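Re: [laundryfloor] Folding cell, is anybody else getting one?

On the list someone at Nirkdale wrote:
> We've been told we're getting a folding arm by April. Does it take
> your hours? And is it any good with big pieces? Our manager says
> 520 pieces a shift and I don't believe him.

Hi all,

We've had one at Gosholm for 3 months now, a Nikwood setup, so here goes! Nobody on my shift lost hours, but the job sure changed. I used to stand and fold from start to finish (my shoulders can tell you all about it). Now I feed the arm, sort what it gives back and refold the ugly ones. Our best shift was 938 pieces, mostly hand towels. Big pale pieces are another story — it can fuss over one seam while I do three by hand.

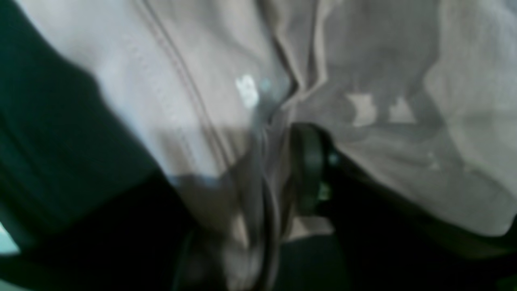
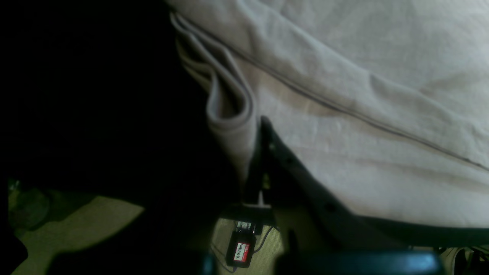
Pale fabric with a stitched seam, both from the arm's wrist camera.

What I miss is the talking. Four of us used to share a table, and now we're spread out between stations. On the plus side, we got 20 minutes of paid training each week out of it, and I can clear most stops myself now without calling Psarras.

So ask about the training before it arrives, and get it in writing. Also ask who does the refolds — ours weren't in anybody's count for the first month, and that got pretty heated!

Good luck over there.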